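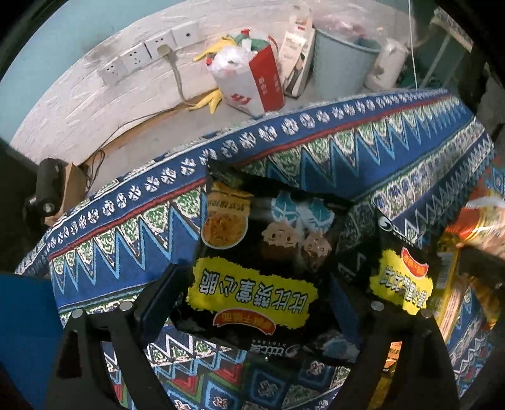
Photo: Maribeth Tan, Kemden Snack Swap list

Re: [kemden-swap] The lay-it-flat method, and why I've switched

I read Maribeth's message (quoted at the bottom, for those on the digest) twice, and I'm still not sold. I like the boxes. I've had three from her and have no complaints about what was in them. My problem is with the packing theory, which I think claims a good deal more than it can show.

The theory, as I understand it: puffed and crinkly bags go in flat, long packages go in on their side along a wall, small packets get tucked in the corners, and if you do it in that order you need no filler paper and nothing breaks. Flokitden has a page saying much the same, and I suspect that's where it came from. Flokitden also sells the boxes, so I'd take the page with some salt.

Start with the bags. Take the black bibizan ones with the yellow label. The plastic wrinkles and bunches all over, and the printed kids on the front fold up along with it. A bag like that doesn't have a flat side. You can lay it down and call it flat, but it will sit however the stuff inside wants to sit, and when you put a second one on top they slide. I tried this at home with two bags of shrimp chips and a shoebox. They slid. Maribeth may say shrimp chips are different. Maybe, but then the method needs to say which bags it is for.

Next, the long package along the wall. This is the part I believed when I first read it. A stiff package against the side ought to brace things. But it only braces if the wall is sound.

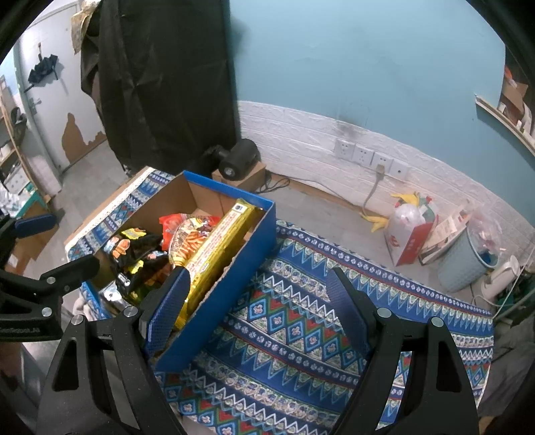 1. The box matters more than the order

Look at the right-hand wall of the blue box, the near end of it. The edge is torn and rough, and that's the wall the long yellow package is leaning on. I'm not scolding anybody for reusing a box. I reuse them until they give up. I just don't see how we can say the method protects the contents if it puts the longest thing in the box against the side with the rip in it. Turn the box around, or put the yellow one on the other side, and I'd have less to say.

And leaning isn't lying on its side. Something that leans can slump, and then it's on top of the red and orange bag of curly things, which I'd guess are the most breakable of the lot.

2. The weight claim

Maribeth says the last box came to 832 grams packed her way, against a limit of 800 for the cheap rate, and that leaving out the paper is what will get her under. I'd want to see it on a scale. My filler is one sheet of newspaper. If a sheet of newspaper weighs 32 grams, I'm subscribing to the wrong newspaper. Leave out one packet and the problem goes away, no theory needed.

3. "No breakages"

Out of how many? The message says five boxes. Five is a nice start. It is also the number I had sent before my first disaster, and until then I would have told you that dropping everything in from waist height was a perfectly good system. I'd also like to know who was asked. People don't generally write back to complain about crumbs in a free box of snacks. I know I didn't (second box, the sesame ones, sorry Maribeth).

4. What would change my mind

Two boxes of the same size, neither one ripped. Same snacks in each. One packed flat with no paper, one done the lazy way with a sheet of paper on top. Mail both to me. I'll open them at the kitchen table and pour everything out on plates, and we can all argue about that. I'll pay the postage on one of them. If the flat box wins I'll say so here and stop bringing it up.

A smaller thing. Can we please keep putting a list of contents in the box? My mother can't read most of the packets and neither can I, and last time we had a long discussion over whether something was candy or soup.

Also, whoever asked about the Koo rice crackers: I have two packs left and would trade for anything sour.

----- Original message -----
From: Maribeth Tan
Date: Tue 31 October
Subject: [kemden-swap] The lay-it-flat method, and why I've switched

Hi all,

I've stopped using filler paper. Bags go in flat, the long packages go on their side against a wall, and the little packets fill the corners. Five boxes sent so far and not one report of anything broken. The last one was 832 grams and the cheap rate stops at 800, so dropping the paper should get the next one under.

I lay everything out on the table before any of it goes in the box, and it's worth the extra few minutes. I'm using up old boxes first, then I'll order from Clernura.

If you want to be on the November round, tell me by the weekend and say if there's anything you can't eat.

Maribeth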